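The Long Walk Up Tudose Hill

Every town has its own way of remembering, and in Oltinstead it involves a good deal of walking. On the last Friday in September, a little before six in the morning, people start gathering in the gravel lot beside the old feed store, stamping their feet and pouring coffee out of thermoses for whoever happens to be standing nearest. By the time the sky goes gray over the Dodau River there are usually enough of them to fill the road from ditch to ditch, and then, without anybody giving a signal that I could make out, they go.

The walk ends at the top of Tudose Hill, where the county put up a granite marker after the First World War and has been adding to it, sadly, ever since. It is a plain thing, gray and square-shouldered, with the names cut deep enough that you can read them with your fingertips (and plenty of folks do, especially the older ones, who reach for a certain spot without having to look for it). There are 12 names from the first war alone, which is a lot of young men for a place that had one schoolhouse and a ferry landing.

I had driven over from Sturnport the night before, expecting a ceremony with folding chairs and a podium. What I got was closer to a family reunion held on foot. People talked the whole way up! They talked about corn prices and knee surgeries and whose grandson had shipped out in the spring, and every so often the talk would drift around to somebody on the stone, and a story would get told that had clearly been told many times before.
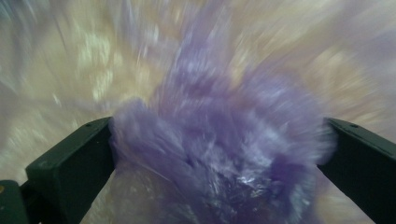
A roll call with no microphone

At the top, things quiet down in a hurry. The reading of the names is done without a microphone, which means everyone has to crowd in close and hold still, and I suspect that is half the reason it works so well. Each name is read by a relative if there is one left in the county, and by a student from the high school if there isn't. The students practice for weeks. One girl told me she had gone to the library to find out how a great-uncle of her neighbor's had pronounced his own last name, and had come away with two answers, and had finally gone and asked the neighbor.

After each name there is a pause, long enough for a breath or two, and then the next reader steps forward. There's no bell or drum. A bugler from the Sturnport post plays at the very end, standing well off by the tree line so that the sound comes across the grass a little thin and late.

The veterans themselves stand wherever they like. Some are up front in their caps and jackets, and some hang back by the fence in work clothes and would rather you didn't make a fuss. Two of the men I met had served on the same ship years apart and had lived four miles from each other most of their lives before they found it out, on this very hill, over a doughnut.

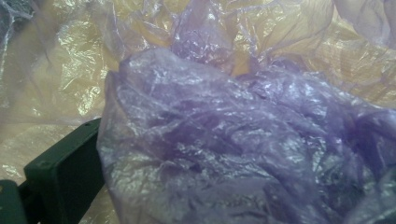 Crinkled lavender plastic, catching the light.

Breakfast is served at the grange hall afterward, and it is the kind of breakfast that makes you want to sit down for the rest of the day. There were biscuits and sausage gravy, three sorts of egg casserole, and a tomato jam I'm still thinking about. Along the back wall hang the framed service portraits, brought in over the years by the families, and people carry their plates down the row and stop to visit with the pictures the way you'd stop at somebody's table.

The jar by the coffee urn goes toward cleaning the granite and, when it's needed, recutting letters the weather has softened. This year it came to $2,236, counted out on a card table between the syrup bottles. The mason is due before the ground freezes, and he'll be starting on the north side, where the lichen is worst.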